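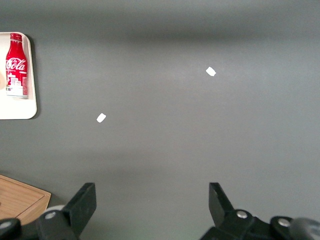

Two small white pieces and the side of a cream-white tray on a gray surface.

STULTINE
Hometown: Hollenstein

Lorenz Eder bought his first bass for 40 dollars from a school friend who wanted a bike. He was 14 and had never played anything. The friend threw in a strap and a practice amp with a torn speaker, and for the next two years Eder thought that was what a bass sounded like.

"I got a proper amp when I was 16 and I hated it," he says. "I took it back to the store. Then I went looking for another broken one."

The torn-speaker sound is all over the three albums he has made with Stultine, the band he started with guitarist Behrouz Ghorbani. Their fourth, Staltitis, comes out in December. It was recorded in the back of a former dairy outside Hollenstein, where Eder still lives, and it is the first record the two have made without a producer.

Ghorbani came to the guitar by way of the violin, which he studied until he was 17. His teacher wanted him to audition for a conservatory. He went to the audition, played well, and was offered a place, which he turned down to join a wedding band. The band played every Saturday and most Fridays, and its leader took requests from the floor whether the group knew the song or not. Ghorbani learned to follow a singer's hands for the chord changes.

"My ear comes from the violin, but everything else is from the weddings," he says. "You learn to end a song. A lot of bands can't end a song."

The two met when Eder filled in on bass for a single night. They played for 5 hours, split a cab, and argued the whole way home over a Hevatov record that Ghorbani loved and Eder could not stand. Hevatov, a surf trio with one album to their name, had broken up by then. Eder has come around on them. A cover of their song "Low Road Out" closes the new album.

Stultine's early shows were loud and short. Ghorbani tuned his guitar down to C and ran it through two amps, one clean and one not, and he still does. He uses heavy strings, with a .70 on the bottom that he orders singly, and he picks close to the bridge to keep the low notes from turning to mud. His fast playing gets most of the attention from other guitarists. The solo on "Parish Hall," from the second album, has been slowed down and taken apart in lesson videos by people who mostly disagree with each other on the fingering. Ghorbani has watched a few of them and says one is close.

Staltitis has fewer solos. The songs were written on bass first, with Eder playing into a tape machine in the mornings and Ghorbani adding parts at night. They kept 6 of the songs exactly as they came off that machine, hiss included, and built the rest up with drums and a borrowed organ.

The title track runs for around nine minutes and has no guitar until the last two. Ghorbani played it live in the room, standing next to the organ – the only spot where his cable would reach.

A tour starts on a Monday, in Hollenstein, at the same hall where Eder sat in with the wedding band. The hall has a noise limit now, and the band has been rehearsing at half volume to get ready for it. Eder is bringing the amp with the torn speaker.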